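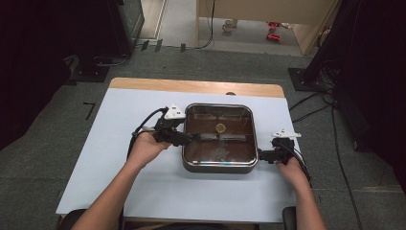

Step 1: Agree on the rules before you pick anything up

If you're collecting kitchen demos with hand-held grippers, a short set of house rules will do more for you than any clever software. I love this part of the job! Ours at Skivness fit on one page, and Hannelore Wallner and I still argue happily over the wording.

Step 2: Set up the table

Run every cable out and away to the side, with enough slack to reach the far edge of the work area. Keep the marker plates clear of sleeves and hair. Tape your reset spots and don't move them between takes, even by a finger's width.

Step 3: Two-handed lifts

Deep pans get one gripper on each side, at the same height. Close both, say "set" out loud, then lift. If one side slips, put the pan down and log the take as a slip — don't delete it. Slips are great data, and a folder with none in it makes me suspicious.

Step 4: Glass

Go slow here. Open the fingers wide before you come in, bring one down on each side of the rim, and squeeze only until the pads touch.
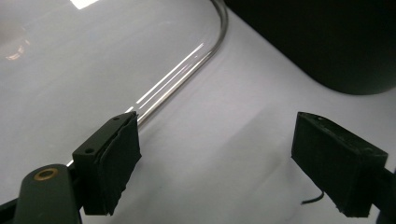 We allow 3 tries per glass item, then it goes back on the shelf and you move on. Check the pads after every 21 takes and swap them if the edges are coming away from the finger. Bram De Bruijn wanted a longer gap between checks, and we tried it for most of March, but I like the shorter one and so far I'm winning.

Step 5: Write it down

Each take needs the item name, the operator's initials and one of 4 labels: clean, slip, drop or stopped. Anyone on the team can call "stopped" at any time, and they don't have to say why until the grippers are down.

Last updated 26 September 2023. The one-page version is taped inside the supply cabinet door.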